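Unit 4 - Bulk Density of Granular Solids
Instructor: Rosemarie Diekmann

Bulk density is mass divided by the total volume occupied, voids included. Units: kg per cubic meter. A cup filled to the brim with pellets holds a good deal of air.
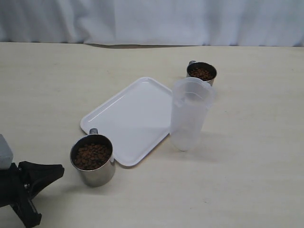 Porosity

Porosity is one minus the ratio of bulk density to particle density. Tapping lowers it. Heaped material must be struck level before weighing - see Lab 6.
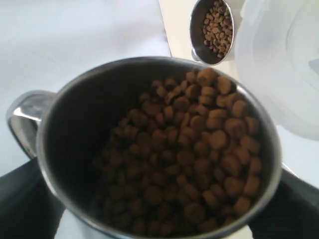 Why is particle density always the larger value?
It leaves out the air between the particles.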